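I've been using the Wolus overnight lip mask since July and I still can't tell you what it does.

The pitch goes like this: you put on a thick layer before bed, it "resets" your lips while you sleep, and by morning you can skip balm until lunch. The page has 3,182 reviews and nearly all of them are five stars. I read a good chunk of them. A lot were written the day the thing arrived, which seems early for an overnight product.

So I tried it on half. Left side Wolus, right side plain petroleum jelly from the drugstore, eight nights in a row. By the last morning both sides felt the same to me. Darren Bramwell, who sat next to me at work all that week and never asked why I kept touching my mouth, picked the jelly side as the softer one. He may have been guessing.
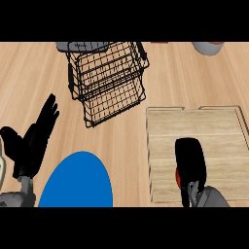
*Wire basket on a wooden tabletop.*

The scent is nice, I'll give it that -- somewhere between pear and clean laundry. The texture is nice too, if you don't mind your hair sticking to it. But Issahaku makes a balm with a very similar ingredient list, down to the order of the first few oils, and it costs a third as much.

I'll finish the jar. I won't be buying the matching scrub, and if the next email calls it a "ritual" again I'm unsubscribing.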